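卫生经济学导论 第三讲讲义
药品预算怎么估,又为什么总估不准

上一讲最后有几位同学追着我问,为什么公共医保的药品预算年年做、年年跟实际对不上,是不是算的人不用心。我当时说留到今天慢慢讲,那就慢慢讲吧,大家把茶泡好(教室后面的热水壶修好了,可以用)。

先把最基本的式子写出来:

年度药费 = 符合条件的人数 × 实际用药比例 × 每人每年净药价 × 平均用药时长(以年计)

看着很简单,对不对?可是四项里头,每一项都会骗人。我们拿斯卡宁(Skanine)地区的药品基金来做课堂练习。假设基金准备把一种新的关节炎药纳入报销,登记在册、符合条件的病人有200名,每人每年净药价1410元。要是人人都用、人人用满一年,一乘就是282000元。很多初稿就停在这一步了,报上去,大家吓一跳,然后年底发现只花了一小部分,又开始互相埋怨。
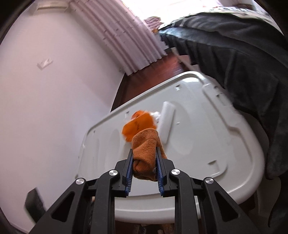

黑色双指夹爪与一只橙棕色针织袜

现在把第二项加进来。第一年真正开始用药的人,往往远少于名册上的人数。有的病人对老药已经习惯了,不愿意换;有的要等专科医生排号;还有的嫌路远,家里没人陪着去。我们假定第一年的用药比例是40%,也就是80个人,药费就变成112800元。请注意,这还是按用满一年算的。如果这80个人平均只用了半年,还要再减一半,剩56400元。从二十八万多到五万多,药没变,价没变,差别全在我们对“人什么时候开始用”这件事的假设上。

所以我总劝大家,看到“实际支出低于预算”的新闻,先别忙着夸,也别忙着骂。这里头至少有两种情形,要分开看:一种是钱确实省下来了,比如谈成了更低的价格;另一种只是推迟了,病人明年才来,明年的账就会重一些。

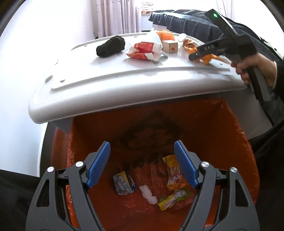
再说浪费这一项,课本里只给了半页,我觉得委屈它了。基金按发出去的药付钱,可发出去的药未必吃进肚子里,换方案、副作用、忘记吃,都会剩下一些。研究的人想了不少办法来估计,有打电话问的,有请病人把剩药带回药房的,也有翻家庭垃圾做登记的。最后这一种最容易出错,大家想想看,橙色垃圾袋底下躺着一个印着中文字的蓝白小盒子,旁边是揉成一团的白纸巾,光凭这么一眼,你能在表格里填“药盒”吗?不能。登记员只能填“小盒子,用途不明”,等看清了盒上的字再改。把不明的都算成药,浪费率就高了;全都丢掉不算,又低了。两种做法的结果最好都报出来,让读者自己看中间差多少。

接下来讲讲时间跨度。预算影响分析一般做3年,太短看不出用药比例怎么爬上去,太长又没人敢信那些假设。每一年要单独列,不要只给一个总数。我批作业时最怕看到一个孤零零的总数,后面连假设都没有,叫我怎么给分呢?

还有一个常见的误会,顺便说一下。预算影响和成本效果是两码事。一种药可以很划算,每花一块钱换来的健康都值得,可是用的人太多,基金一年之内付不起;也有的药贵得离谱,但全地区就两三个病人,对总账几乎没影响。讨论的时候常常有人把这两件事搅在一起,越吵越热闹,请你们先问清楚对方在说哪一件。

课后作业
沿用上面斯卡宁的数字,第二年和第三年的用药比例自己设定,写明理由,算出各年药费。再把净药价下调一成,重算一遍,看看药价和用药比例哪一个对结果影响更大。

阅读材料
Asmaa Ait Ali 的课程讲稿《新药准入与地方基金》第二章,先读前半部分就好,后面的附表下次课我带着大家一起看。

作业交到助教信箱,纸质的、电子的都收。字写得小的同学,请行行好,把行距放宽一点。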